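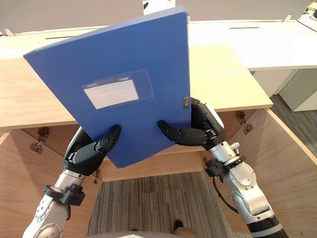
Figure 2. A blue plastic file box with a label pocket on its front, held by two robot arms in front of a light wooden desk.

3.2 Recruitment and follow-up of participants

Adults with a confirmed diagnosis of peanut allergy were invited to take part through the allergy clinics at Nitholm and Chauke. Both clinics serve a mix of town and farm households, and both had used the same referral form since before the study began. Letters were sent by the clinic and not by the research team, so that no patient details left the clinic before consent was given.

A total of 117 adults gave written consent and were enrolled. People were not eligible if they had severe asthma that was not under control, were pregnant, or had taken part in another desensitization study. Those taking beta blockers were referred back to their own doctor and were not asked to stop the medicine in order to join.

Each participant was assigned to the Curura oral dosing schedule or to usual care, which meant avoiding peanut and carrying an adrenaline injector. Assignment was made from a computer-generated list held at Vurkholm. Clinic staff could not be kept unaware of the group, as the dosing visits were plain to everyone involved. The nurse who read the skin tests worked at a separate site and was not told which schedule a person had followed.

The first dose of each new step was given at the clinic in the morning, and participants stayed under observation until the nurse was satisfied that they could go home. Later doses in the same step were taken at home with food. Participants were told to skip the dose and call the clinic if they had a fever, a stomach illness or a flare of asthma. Hard exercise soon after a dose was discouraged — a point that several participants raised again at later visits, mostly those with physical jobs.

Symptoms were written in a paper diary and reviewed at every visit. A reaction was graded by the clinic doctor on duty, then graded again from the notes by Jong-dae Tak and Xolani Lekota, who worked apart from each other. Where their grades differed, the more serious grade was kept for the analysis.

Fifteen participants left before the final food challenge. Two of them moved out of the area and could not attend; the others withdrew by choice, most often citing stomach pain or the burden of daily dosing. All were included in the safety analysis up to their last recorded visit. Diaries with missing pages were treated as incomplete, and no attempt was made to fill the gaps from memory.

Enrollment closed in March. The results of the food challenge are given in Section 4, and the skin test readings are reported separately for each clinic.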